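1/31/19

Notes from the open afternoon, written up the same evening while I still have most of it in my head. Elli, you asked for the short version and I'm sorry, I don't seem to have one of those.

We opened the doors at one and the first people were already in the hallway, which I had not planned for. Venla was still taping down the extension cord by the sink. The Bendstead group came together in a van, and the Vustbridge teachers drifted in after that with a few of their older students. Eetu did the welcome because he has the voice for it. He promised me he would keep it to 4 minutes and I think he came close, though he did get onto the history of the building again and I had to wave at him from the back.

The order for the day was bench first, then slides, then bench again. Shaimaa argued for this back when we were planning and I was doubtful, but she was right. In April, when we did slides first, half the room was sleepy before a motor had turned. With people coming straight in to see the arms, they had questions ready by the time they sat down, and the talk more or less ran itself. Please let's keep it this way next time.

What went on at the bench: Shaimaa drove the pair of arms by hand control for the first round and talked as she went. She has a nice way of doing it. She tells people what she is about to try before she tries it, so when a pickup fails they are on her side and want to see her get it. The first pickup did fail. So did the second. On the third she got hold of the rod and there was a real cheer, a bigger one than I expected for a piece of metal a person could lift with two fingers. One of the Vustbridge students said it was like watching somebody thread a needle in mittens, and I have been thinking about that ever since – I may steal it for the grant text.

Then the visitors had a turn each. Notes on this for whoever runs it next:

The speed limit we set last night was too low. People pushed the controls harder and harder, thinking nothing was happening, and then overshot. I raised it a little after the first few turns and it was much better. The new value is in the settings file under "visitor," so please don't overwrite it.

Left arm: the wrist joint threw a warning twice, code 407 both times, and cleared on restart. Eetu thinks it's the same cable strain we had before the holidays. I would like somebody to look at it properly before we run anything long on it. I had a quick look between groups and couldn't see anything wrong, but I was also holding a plate of cookies, so don't take my word as final.

Right arm: no trouble all afternoon. It ran beautifully and I was a little proud of it.

Younger visitors did better than the adults at hand control, almost without exception. They didn't seem to mind getting it wrong. Several of the grown-ups wanted to know the correct way to do it before they would touch anything, and I found myself saying "just have a go" so many times that Venla started mouthing it along with me.

Questions people asked that we should have better answers to:

How does it know where the tray is? (Shaimaa answered this well for the adults, but we lost the kids somewhere around calibration.)

Does it get tired? I said no and then spent a while explaining about motors heating up, so I suppose the answer was sort of yes.

What happens if two people want opposite things, one on each arm? We had never tried it! We tried it. They can pull at the same object perfectly happily until one of them lets go, and I would not recommend doing it again with anything that matters.

How much does one cost? Eetu gave a range. I'd prefer we settled on one line about this and all used it.

The small tools turned out to be a good choice. I had wanted to use the foam blocks, which are safe and easy, and Shaimaa said people would rather watch a robot deal with things they have in a kitchen drawer at home. She was right about that as well (it was her day, really).
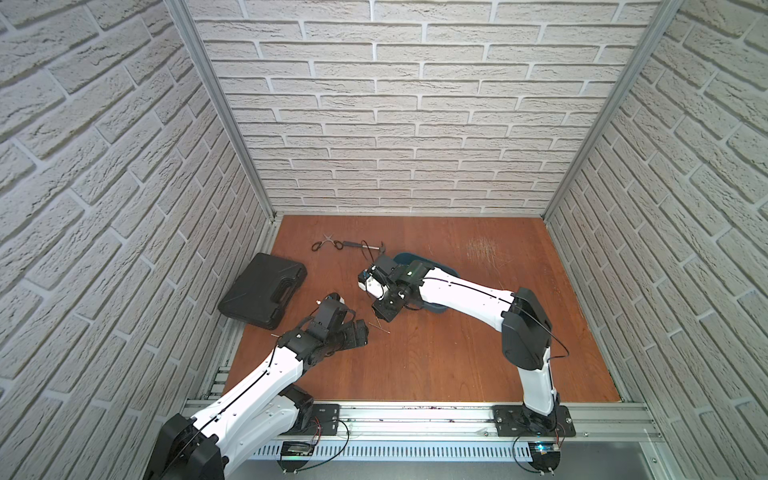

Kerttu came by at the end with the two people from Gkikas, who had been upstairs in meetings and only had a short while. I was a bit nervous about them because by then we were all worn out and the room smelled of coffee and warm electronics. But they were lovely. They asked to see the recording side, and Shaimaa showed them how a session gets saved and played back, and how we mark the bad attempts without throwing them away. The older of the two wanted to know how many recordings we hope to have before the spring. I said 500 and Kerttu raised her eyebrows at me, so perhaps we should talk about that. They also asked whether we would ever take the setup out to Premari and show it there. I said I would love to, and then on the walk to the bus I began thinking about what it would take to pack everything and line it all up again at the other end. Somebody stop me before I say yes in writing.

Things to do, in no order:

– Cable check on the left wrist (Eetu, please).
– A lower step for the shorter visitors. They were standing on a toolbox, and I didn't like it.
– Thank-you notes to Bendstead and Vustbridge. I'll write them, Venla has the addresses.
– Print the one-page handout larger. I couldn't read it myself without glasses.
– Ask Kerttu what the eyebrows meant.
– Name tags with first names in big letters. I called the same teacher by the wrong name 3 times and she was far too kind to mention it.

Shaimaa stayed on after everybody left to copy the day's sessions over to the shared drive, under "open afternoon." The visitor turns are in there too, mixed in with hers, and need sorting before anyone uses them for anything. I've told her not to do it tonight. The cookie tin by the window is from the Vustbridge teachers and is for all of us, so help yourselves – the ginger ones went first, I'm afraid, and a fair few of those were me.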